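Right, I've had enough messages about the mascara post that I'm doing the whole thing as a thread. Cleansing balms, the ones I've used up this year, start to finish. Get a tea.

Background for new people: dry cheeks, oily nose, sulks at the first sign of perfume. I wear a proper full face four or five times a week and I hate, HATE, rubbing my eyes to get it off.

First up is the Kuvis balm in the green tub. This was my first ever balm and I still have a soft spot for it. It's quite solid in the pot so you have to dig a bit, and then it goes to oil in your hands in seconds. Takes off everything except tubing mascara (which wants warm water anyway, so fair enough).

Downside of the Kuvis is the spatula. It's tiny, it doesn't clip into the lid, and I have lost every single one. I'm using the end of a teaspoon. Merle Hinds keeps telling me to just use my finger and Merle, I know, but I have nails! 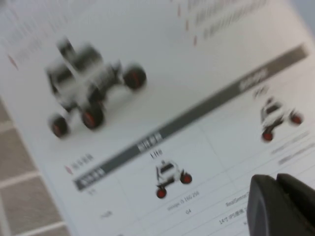
Blurry but you get the idea 😂

Next, the Avby one. Lots of you love it and I wanted to as well. The texture is gorgeous, like a sorbet that's been left out on the side for ten minutes. It spreads further than the Kuvis so a tub lasted me from spring right up to August.

BUT it leaves a film. I rinsed, I rinsed again, I went in with a flannel, and my eyes were still misty when I got into bed. If you double cleanse it won't bother you. If you're a one-and-done person like me on a work night, give it a miss.

It smells of pears, by the way. Proper pears, a bit green. My cheeks were fine with it, which surprised me.

Halima Nzioka asked if the Avby stings round the eyes. No sting at all for me, only the fog. She's got contacts in all day so I'd say take them out first whichever one you use. 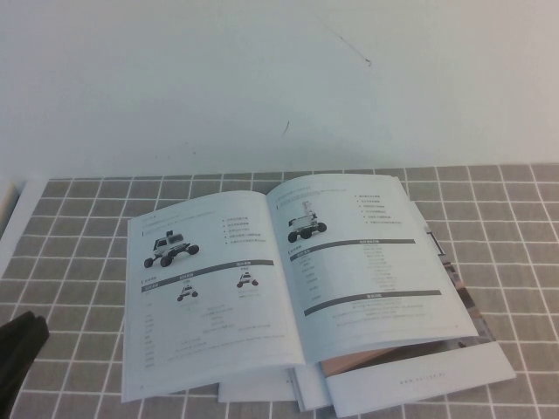

On the table this morning

OK the Muster balm. This is the expensive one. I bought it in the sale with a voucher and I still felt a bit sick at the till.

It's lovely. I'm sorry. It's really lovely. Soft all the way through the pot even when the bathroom's freezing, rinses clean with plain water, and my face feels like a face afterwards and not like a drum. Long-wear lipstick gone in one go, the dark berry one included.

Would I pay full price? No. I'd wait for 20% off, and it does come round, usually when they bring out the gift sets.

One warning, it comes in a glass jar and the jar is slippery once your hands are oily. Mine has been in the sink twice. Adaeze Eze dropped hers on the floor tiles and that was the end of that, a nearly full one too. I nearly cried for her.

Someone asked about travel sizes. Kuvis do a mini and it's good value. Avby don't as far as I can see. Muster do one but it's so small I got 2 weekends out of it.

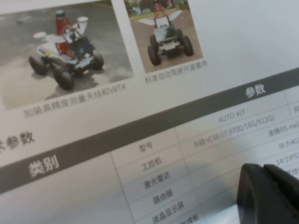 Printed page

Quick detour into the Dimitriou cleansing stick, which I know isn't a balm in a tub but it's the same sort of thing, so I'm counting it. You swipe it all over dry skin like a giant lip balm and then massage.

Brilliant for the gym bag. No lid to leak, no digging about. It drags a bit on the cheeks if you've got powder on, so I warm it up on the back of my hand first.

Less brilliant on eyes. I wouldn't put a stick straight onto my lashes, so you end up rubbing some off with your fingers and by then you may as well have had a tub. Snežana Dimitrov swears by it for swimming and I can see why, she never wears mascara.

Also the stick picks up whatever foundation you had on. Wipe the top with a tissue after. Mine went a very odd orange for a week before I worked that out.

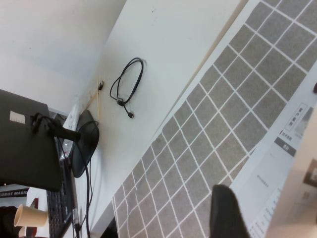

The Skincare Swap Club

How I use them, since Elango Alva asked and he's new to all this: dry hands, dry face, a blob the size of a grape. Cheeks and forehead first, eyes last, when it's gone properly oily. Add a little water so it turns milky, then rinse. Flannel if you like one. I do.

Don't rush the milky bit. I used to skip it and then moan that everything was greasy.

So my order is Muster if it's on offer, Kuvis the rest of the time, Dimitriou for the gym and Avby if you double cleanse and like pears.

I've got a sample of the new Kuvis oat one in the drawer that I haven't opened yet. Will add it on here when I've had a couple of weeks with it — shout if you've tried it already, especially if you're dry round the nose in winter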